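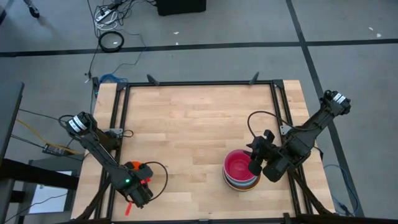 What is butcher block?
It is a slab of solid wood made by gluing many narrow strips or short posts side by side, used for countertops, workbenches, tabletops and cutting surfaces.

Butcher block

Butcher block is an assembled wood product in which strips, staves or posts of lumber are bonded under pressure to form a thick panel. The name comes from the heavy chopping blocks once used in meat shops. In current trade use it covers a much wider range of goods, many of which are never used for food. The related terms "edge-glued panel" and "stave panel" are applied to thinner material made in the same way.

Construction types

Three constructions are generally recognized, according to which surface of the strip faces up.

Edge grain. Strips are turned on edge and glued face to face, so that the narrow edge of each board forms the working surface. The grain runs parallel to the top. Edge grain is the usual choice for counters and benches. It is stiff along its length and fairly stable across its width.

End grain. Short posts are stood upright and glued on all four sides, and the cut ends of the fibers form the surface. A knife edge tends to pass between the fibers, and shallow cuts are less visible than on other types. End grain takes up liquid faster than the other constructions, needs more oil and costs more to make. Large end grain panels are weak in bending and are normally carried on a full base.

Face grain. Wide boards are laid flat and joined at their edges. The figure of the wood is most visible in this form, and the surface is the most easily dented. Some manufacturers do not class it as butcher block at all and sell it as plank top.

Strips may be full length or made up of shorter pieces. In full-length stock, each strip runs unbroken from one end of the panel to the other. In jointed stock, short lengths are set end to end, with the joints staggered between neighboring rows. The end joints may be plain butts or interlocking finger joints. A plain butt joint adds little strength of its own and relies on the glued rows to either side of it. Finger-jointed panels use lumber that would otherwise be too short to sell, and they account for most of the low-priced material on the market.

Wood species

Hard maple is the traditional species in North America. It is dense, pale and close-grained, and its small pores do not hold much food residue. Beech fills the same role in much of Europe. Birch is lighter in weight and somewhat softer, and is common in stock-size counters. Oak is widely available but has open pores, and its tannins react with iron to leave blue-black stains wherever wet steel is left standing. Walnut and cherry are chosen mainly for color. Walnut lightens with age, while cherry darkens.

Rubberwood, cut from plantation trees that no longer produce enough latex, is used in much mass-produced furniture. It machines well and takes stain evenly, but it has poor natural resistance to fungus and insects and has to be treated and dried soon after sawing. Acacia varies strongly in color from strip to strip. Bamboo, which is a grass, is processed into similar panels and is often sold beside them, though its glue content is higher and its behavior under tools is different.

Manufacture

Lumber is kiln dried to a moisture content of six to eight percent for indoor use. Boards are planed, ripped into strips and sorted by color and defect. Knots and splits are cut out. Where short lengths are used, the ends are squared or finger-cut at this stage.

Adhesive is spread on the mating faces and the strips are loaded into a clamp carrier or a hydraulic press. Cross-linked polyvinyl acetate is the most common adhesive for indoor panels. Polyurethane and melamine adhesives are used where greater water resistance is required. Radio-frequency presses heat the glue lines directly and shorten the cycle from hours to minutes. After curing, the panel is planed or passed through a wide-belt sander, trimmed to size, and shipped either bare or with a factory coat of oil.

Alternating the direction of the growth rings in adjacent strips is often recommended as a way of reducing cupping. The effect is real in wide boards and small in narrow ones, and many plants omit the step for strips below two inches.

Dimensions and grading

Counter stock in the United States is normally 25 inches deep and 1.5 inches thick, with thicker panels made to order. Metric stock is sold at 600 mm deep in the narrow size, and thicknesses of 27 and 38 mm are common. The Skaltby range, a Scandinavian-pattern counter sold in flat packs, is made in one length of 2000 mm and is meant to be cut on site. The Bodeo line uses the same thickness with full-length strips on the top layer only, a construction that some fabricators treat as veneered stock.

No single grading rule is used throughout the trade. Most mills divide their output into a clear grade, a mixed grade that admits sapwood and small pin knots, and a rustic or utility grade that admits filled defects. The Grernden mill adds a fourth class for panels with a sound face and a defective underside. Grade names do not carry over from one mill to another.

Wood movement

A butcher block panel changes size with the humidity of the surrounding air. In edge grain and face grain panels nearly all of this movement is across the strips. Movement along the strips is small enough to ignore. A hard maple counter 25 inches deep may vary by an eighth of an inch to a quarter of an inch between a heated winter and a damp summer. End grain panels move in both horizontal directions.

Fasteners must allow for this. Screws driven up through a cabinet rail are set in slotted or oversized holes and fitted with washers. Figure-eight fasteners and metal Z-clips serve the same purpose. A panel glued or tightly screwed to a rigid frame across its full width is likely to split or cup, usually during the first heating season – in northern climates, often in December or soon after.

Both faces should be sealed to the same degree. A panel finished on top and left bare underneath exchanges moisture faster on the lower side and tends to bow. Openings for sinks and cooktops are sealed on their cut edges, where exposed end grain takes up water most readily. Dishwashers are a known source of damage, and a foil or plastic vapor barrier is normally fixed to the underside of the counter above them.

Finishes

Finishes fall into two groups. Penetrating finishes include mineral oil, tung oil, linseed oil, and blends of oil and wax. Mineral oil does not cure and has to be renewed, monthly at first and then as the surface begins to look dry. Tung and linseed oils cure slowly by reaction with oxygen and give somewhat better protection. Rags wet with either of the curing oils can heat up and catch fire on their own, and are dried flat outdoors or kept under water in a closed metal container before disposal.

Film finishes include varnish, polyurethane and catalyzed lacquer. They resist water well but are broken by knife cuts, after which moisture can enter below the film. They are suited to tables, desks and benches. Local repair of a film finish is difficult to hide, while an oiled surface can be sanded and re-oiled in one spot.

Uses

Outside the kitchen, butcher block is used for workbenches, laboratory and school tables, shelving, stair treads and desk tops. Its mass damps vibration, and it accepts screws and clamps at any point on the surface. A worn top can be sanded or planed several times over its life. Thick bench tops are sometimes bored with rows of holes for dogs and holdfasts.

In food service, the use of wood is limited by local codes. Hard maple or an equivalent close-grained wood is generally accepted for cutting boards and bakers' tables. Softer and open-pored species usually are not.

Strength and testing

Glue lines in a sound panel are stronger in shear than the wood beside them, and test pieces are expected to fail mainly in the wood. A typical plant test cuts a small block across a joint, loads it in shear until it breaks, and records the share of wood fiber left on the broken face. The Zou panel works published results for one season's beech stock in which 147 blocks were broken and 115 of them failed entirely in the wood. The rest showed partial failure along the glue line, mostly in strips that had been planed more than a day before gluing.

Common service faults are open end joints, surface checks, black stains around faucets, and cupping from uneven sealing. Most are confined to the surface layer and can be sanded out. A joint that has opened through the full thickness is normally sawn apart, planed and glued again.

See also: Cutting board; Edge jointing; Finger joint; Workbench

Last revised 17 Aug 2019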